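Freestanding tub against exposed brick, room now used as office — keep, cap or pull?
Bathrooms & Plumbing > Conversions
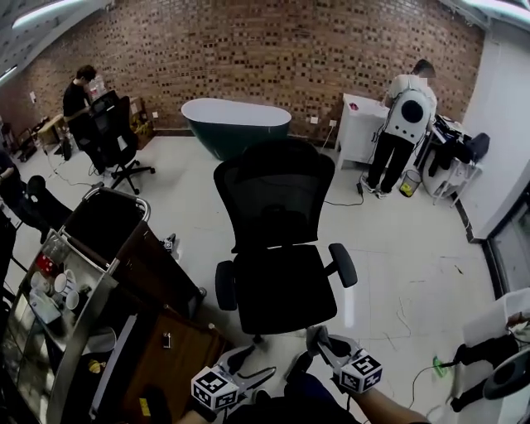 Post 1 — blachance
Joined: August

Ground floor unit, former showroom. We took over the lease with the tub in place. White interior, dark green outer shell, sits against the back wall, which is exposed red-brown brick. Floor is white tile throughout. The room has desks in it and will stay an office for the length of the lease.

Known facts:
The tub was plumbed. Supply is isolated at a valve in the hall closet. Drain goes into the slab.
There is a pair of white outlets low on the brick close to the tub.
Lease is 3 years. Landlord (Pokudton) will accept removal if the drain is capped by a licensed plumber.
Quote for disconnect, cap and haul away: $654. Quote for cap only, tub stays: $349.

Questions. Is there a reason to spend the difference? And are the outlets a problem if the tub stays but is dead?

Brayden

Post 2 — c_lapointe

Outlets first. Whether they are a problem depends on whether the tub is still a tub. In most places a receptacle that close to a bathtub isn't allowed, GFCI or no GFCI. If the supply is cut and capped and the drain is sealed, an inspector may treat it as furniture, or may not. Ask before you pay for either quote. It is a phone call.

I would also get the cables off the floor between the outlets and whatever they feed. On tile they slide, and chair casters will chew the jacket. Flat floor cover, screwed or taped. The 3-channel Plastent type is fine.

Chantal

Post 3 — melnyk_a

Pull it. A cast iron tub that size is several hundred pounds and you are paying rent on the floor under it. $305 for that much floor along the back wall is cheap.

Post 4 — blachance

It is acrylic. I can lift one end.

Post 5 — melnyk_a

Then the haul away part of that quote is padded. Two people and a dolly. Take the $349 cap and list the tub for pickup. Somebody will come get it.

Post 6 — EftychiaM

Disagree with pulling it. Two points.

1. The trap. If the tub has been sitting unused, the trap is drying out and you have an open path to the sewer. That has to be dealt with either way, so the cap is not optional. Until it is done, a quart of water down the drain every few weeks, with a spoon of mineral oil on top to slow evaporation.

2. The tile. Freestanding tubs are sometimes set before the last row of tile, or over a rough cutout for the drain. Look underneath with a flashlight before you decide. If there is a hole the size of a dinner plate under there, your $654 job includes a tile patch that nobody has quoted, and matching old white tile is harder than it sounds.

Eftychia

Post 7 — blachance

Checked with a mirror and a light. Tile runs under the whole tub. Cutout at the drain is a rectangle, longer side 9 inches or a bit less. I have no spare tile.

Post 8 — EftychiaM

A flush stainless access plate covers that. Leclerc Supply had them at $89 when I bought mine. Set it in silicone, do not grout it, and the next tenant can get to the drain.

Post 9 — c_lapointe

Agreed on the plate. Check that the cap sits below finished floor level or the plate will rock.

Post 10 — brockm

Contrary opinion: leave it. We had one in a rented studio for the whole term. Plywood lid cut to the rim, felt underneath, and it held backdrops and spare monitors. Your shelving on the side wall looks full and you have boxes stacked on the floor behind the desk. That is a tub's worth of storage already.

Post 11 — melnyk_a

Brock, you lost a tripod in that thing for a year.

Post 12 — brockm

It was dry when I found it.

Post 13 — c_lapointe

If you do the lid, don't run a power strip inside. I have seen it done.

Post 14 — blachance

Called the building department. With supply and drain both capped they consider it a stored fixture and have no issue with the outlets. They want the plumber's receipt on file. Cap is booked for 1/25/21 at $349. Tub goes on the Tusent board the same evening, plate from Leclerc if it sells. If it doesn't sell I will price a sheet of plywood.

Still open: does anyone have a preferred silicone for stainless on glazed tile? Neutral cure, I assume.

Post 15 — EftychiaM

Neutral cure, yes. Wipe the tile with alcohol first and keep the chairs off it for a day.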